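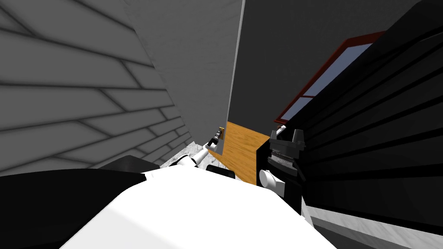

Hairline cracks in skim coat over old plaster, three weeks after finishing

ktalebi_plaster
Posts: 56
House is a 1920s two-story, original lime plaster on wood lath, painted many times. I skimmed the upstairs hall in September with setting-type compound, two coats, sanded, primed, one finish coat of flat. There is now a hairline crack running diagonally off the top corner of the bathroom door and a second one, fainter, along the ceiling line on the same wall. Both are in places where the old plaster was cracked before. I raked the old cracks out and filled them before skimming. No tape.

Question is whether to rake and refill again or cut back and tape. I would like to avoid redoing the whole wall.
Bijan Talebi

dampcourse
Tape. Filler by itself has no tensile strength worth mentioning across a joint that moves. A diagonal off a door corner is the standard location for movement and it will open every heating season.

Before you tape, press on either side of the crack with the flat of your hand. If one side gives, the keys are broken and the plaster is off the lath there. Tape will not fix that.

lath_and_order
Agree on checking the keys. Disagree that tape is automatic. If the crack is under the thickness of a business card and both sides are solid, I would leave it through one full winter, then fill it when it is at its widest. Filling in September means filling at close to the narrowest point, as the framing is still swollen from summer. That is why it came back so fast.

dampcourse
He would be looking at it for five months, and in spring the filler gets squeezed out as a ridge. I have scraped off plenty of those.

lath_and_order
Only if it is overfilled with something hard. Use a flexible filler in the crack and stop it flush.

Kalliopi L.
Which compound was it, and was the old paint sealed first? Setting compound straight onto old gloss or calcimine can let go in sheets, and the first sign is often a fine crack like yours. Score an X through the skim next to the crack with a utility knife, press packing tape over it, pull it off fast. If the skim comes away with paint on the back, you have a bond problem and the crack is a side issue.

ktalebi_plaster
Compound was the Bornden 90-minute. I washed the wall and sanded it with 100 grit but did not prime before skimming.

Pressed along both cracks. The door corner is solid on both sides. The ceiling line gives slightly over a length of maybe a foot. I will do the tape test on Sunday.

dampcourse
The foot that gives needs plaster washers or an adhesive injected from the face. Washers are cheaper and you can see what they are doing. Screw into lath, snug them until the plaster stops moving, no further. Drive them too hard and you crack the next section over.

old_hawk_and_trowel
I would not use washers at a ceiling line. They sit proud, and you end up feathering out a foot and a half on both planes. Drill through the plaster only, vacuum the holes, wet with conditioner, inject, brace with a padded board overnight. I did a whole stairwell this way with the Fitstead kit and it is still tight.

dampcourse
Countersink them a little and they do not sit proud.

old_hawk_and_trowel
In three-coat lime at full thickness, fine. In thin plaster you have nothing left under the washer.

ktalebi_plaster
Tape test done in four spots. Three clean. The fourth, near the ceiling, pulled a piece the size of a quarter with green gloss on the back.

Kalliopi L.
Then scrape near the ceiling until it stops coming off easily, prime the exposed gloss with a bonding primer, and re-skim that band. Leave the rest of the wall alone. Fix the loose foot first, by whichever method.

For the door corner I would use fiberglass mesh, set in setting compound, not premixed. Sand to 200 if you are keeping the flat paint, it shows everything under a hall light.

lath_and_order
Paper tape is thinner than mesh.

Kalliopi L.
It also bubbles if the bed is dry, which is common on a first try.

ktalebi_plaster
Ordered the adhesive and a roll of mesh. Is 90-minute too slow for bedding the mesh, or should I get the 45?

dampcourse
90 is fine. Mix less than you think you need.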